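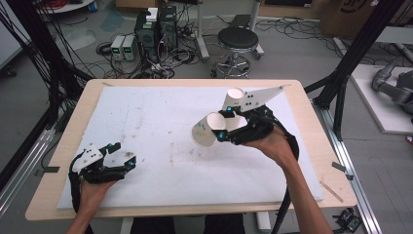
Paper cups on a soft surface: stacking, tipping and staining
Project report, second year, Product and Materials
Project name: Ulis

1. Background

The project started with a complaint from the Ngô café on the ground floor of our building. The café uses plain white paper cups, bought in boxes of 2000 and packed in sleeves of 50. The cups are taken out of the sleeve and stacked by the till, and at busy times a lot of them end up on the floor. The café also said that the counter was noisy and hard to keep clean.

We were asked to look at the surface the cups stand on. The cups themselves were outside the project, as the café had no plans to change supplier. We limited the work to a flat table at sitting height, with one person handling the cups.

2. Materials

The table top is light wood. For the soft surface we used white foam board, laid flat on the table. We had two types, which we call Sterby and Ovlow after the shops they came from. The Sterby board is thicker and a little softer. The Ovlow board has a smoother face but dents if you lean an elbow on it, so most of the work was done on Sterby.

The table edges were clipped on both sides. Before we did this everything moved slightly when a hand pushed down, and the early results had to be thrown away.

A thin wooden stick was used for pushing fallen cups back within reach and for checking whether the board had warped. A proper steel rule would have been better for the second job.

3. Method

Each trial used two cups. Both were placed upright on the board, then one was picked up and put inside the other. After that the pair was lifted, separated and set down again. If a cup fell it was left on its side until the other one was standing, then picked up by the rim.

We wrote down one of four results for each trial: clean stack, stuck pair, tipped cup or cup off the board. Trials where the person was distracted or where the rim was already bent were not counted. Cups were changed when the rim went soft, and this happened sooner than we had planned for.

In total we recorded 3824 trials, of which 905 were done on the bare wooden top for comparison. The work was spread over March and April, mostly in the late afternoon when the room was quiet.

4. Results

Cups tipped over less often on foam board than on wood. The base of the cup has a thin paper edge, and on the soft board this edge seems to grip a little. On the wooden top a light knock was enough to make a cup slide, and a sliding cup usually fell.

Stuck pairs were the most common problem on both surfaces. The surface made no clear difference here. Pressing down hard when stacking made it worse, and people press harder when they are tired.

A tipped cup rolls in a curve, as the rim is wider than the base. On wood it often rolled far enough to reach the table edge. On foam board it normally stopped sooner, and we lost fewer cups to the floor.

Noise was not measured, but everyone who tried both surfaces said the foam was quieter.

5. Staining

White was a poor choice of colour. The board picked up faint brown and grey smudges, mostly near the middle and over to the left. We tried wiping one of the older boards with a damp cloth and the marks spread. A dry rubber took off the grey ones but roughened the face, and after that the same spot got dirty again faster.

We did not find out what all the marks were. Some are probably from hands. For a café this matters more than the tipping does - a counter that looks dirty is no use, even if the cups stay up.

6. Problems

The foam board has no coating, so it could not be tested with drinks. All trials used empty cups. We also had only one cup size, and a taller cup may behave differently. The number of trials on wood is much smaller than on foam, and the two sets were done in different weeks.

7. Next steps

The next version should use a soft mat with a washable face, in a darker colour, cut to the size of the counter. We have asked for two samples and will repeat the same four-result method with them. The café has agreed to keep one on the counter for a full month.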